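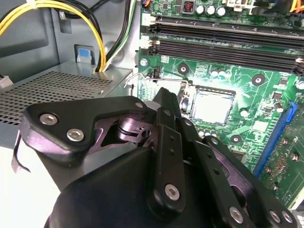
Gripper at the processor socket, desktop computer case, Katomgate workshop.

Robotic Handling of Computer Components: Good Practice in Pictures

The Trukberg Center for Automation Practice publishes this gallery as a companion to its Code of Practice for Robotic Disassembly and Assembly of Desktop Computers. The Code took effect on November 2, 2023, and applies to all work cells at the Katomgate and Plalville sites. It covers grippers, fixtures, operator duties and the keeping of records. The notes on this page are short and do not replace the full text. Section numbers refer to the current edition.

Section 2 – Preparing the Computer

Every computer is disconnected from building power before it enters the cell, and the power cord is stored outside the guarded area. The operator enters the unit number in the cell log and confirms that the side panel has been removed. Loose screws are placed in the tray assigned to that unit. A computer with a swollen capacitor, a cracked board or signs of liquid damage is set aside and reported to the cell supervisor. 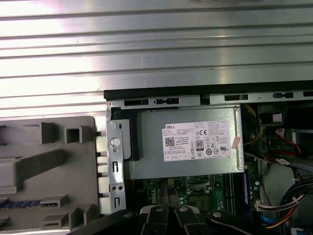

Cables require particular attention. Power and data cables that cross the planned path of the gripper are moved or secured before the program is started. Where a cable cannot be moved, the path is changed and the new path is tested at reduced speed. Operators may not hold a cable out of the way by hand while the arm is powered.

The label on the power supply should remain readable wherever the layout allows. Inspectors use it to match the unit to its record. Power supplies are never opened in the cell.

Section 4 – Fixtures and Practice Plates

New programs are first run on a practice plate. The plate must be fixed so that it does not shift under light contact, and its position is measured again whenever the cell has been cleaned or moved. A program is released for use on live boards after 60 runs in a row without a dropped part or an unplanned stop. Runs that were interrupted by the operator are not counted.
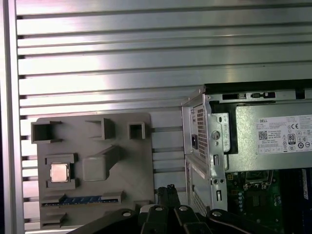 The distance between the fixture and the computer should leave room for the gripper to open fully on either side. Supervisors at Plalville have asked whether a narrower spacing is permitted for small cells. It is, provided that the risk assessment has been repeated and a signed copy is kept with the cell log.

Fasteners on the gripper are checked at the start of each shift. After 1000 cycles the finger plates and links are inspected for wear, and the date is recorded on Form 593.

Section 5 – Processors and Sockets

The retention lever must be fully open before a processor is brought to the socket or lifted from it. The gripper holds the processor by its edges. Contact with the socket pins is treated as a reportable event, even when no damage can be found.
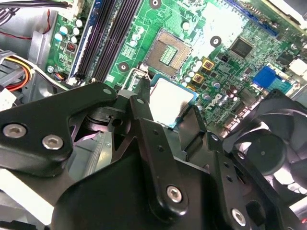
Approach speed is reduced for the last part of the movement, and the force limit is set before each session. If the processor is tilted in the grip, the operator stops the program and returns the part to its holder – corrections are not made above an open socket. Grounding of the arm and the work surface is tested daily with the Tsolakis meter kept at each cell.

Persons who wish to use these pictures for training may do so without charge if the Center is named as the source. Printed copies of the Code may be ordered from the publications desk under reference 1689. Comments on the draft of Section 6, on cooling fans and heatsinks, will be accepted through the end of February.

Trukberg Center for Automation Practice | Contact the publications desk | Copyright Trukberg Center for Automation Practice. All rights reserved. | Back to top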